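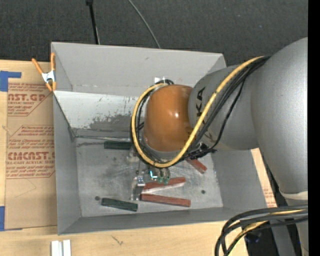 Block bin, Friday tidy and where things stand
18 Dec 2020

Last entry before the break, so I'm putting down everything I'd otherwise forget by January.

Main thing: the grey bin stays. I know there was talk of going back to a flat tray, and I did argue for it myself in March, but the sloping walls have grown on me. Blocks that get knocked slide back towards the floor of the bin and you don't spend half the afternoon on your knees on that charcoal carpet hunting for a dark green one (dark green on dark carpet, who chose that?). It sits fine on the wooden table as it is. I tried the rubber mat from the Paiva box under it and took it out again – it made the bin rock.

Blocks. I'm keeping the reds and the dark greens together for now, just a handful in the bin at once. Trinidad wanted the full set in there and we had a go on Tuesday, but with that many they bridge against the walls and you end up with a little roof of blocks and a hollow underneath. Pretty, not much use! A small pile lies flat, mostly, and you can see which colour is which without leaning right over.

The long red bar is my favourite and also the awkward one. It likes to lie nearly flat and a bit tilted, and anything that lands on it afterwards ends up crooked too. So: long bar in first, shorter ones after. I did 13 layouts by hand that way and only had to redo two of them, when I'd been careless and dropped everything in a heap.

Washed the lot in the sink at lunch, warm water and a drop of washing-up liquid, then left them on a tea towel by the radiator. Please don't use the Akura wipes on them again, they leave a film and the reds go streaky. If you want to dry them faster use the fan, it's on the shelf over the printer.

Spares: 36 blocks in the Tirunari tub, sorted by colour in sandwich bags, lid on properly this time. The yellow ones have gone missing. I've looked in the obvious places (under the sink, Trinidad's coat pocket, the kettle cupboard) and will look in the less obvious ones when I'm back. Winow say a new bag is 7 quid with postage, so it's hardly worth a long search, but it does bother me.

Still to do:
Put a strip of tape on the table round the foot of the bin so it goes back in the same spot after wiping down.
File the rough corner on one of the green blocks, it catches on my sleeve.
Write the layouts up neatly. At the moment they're on the back of a Paiva delivery note in my pencil case.
Ask Trinidad Palma whether she still has the other tea towel.

Key to the cupboard is on the usual hook. I'm off to get my train.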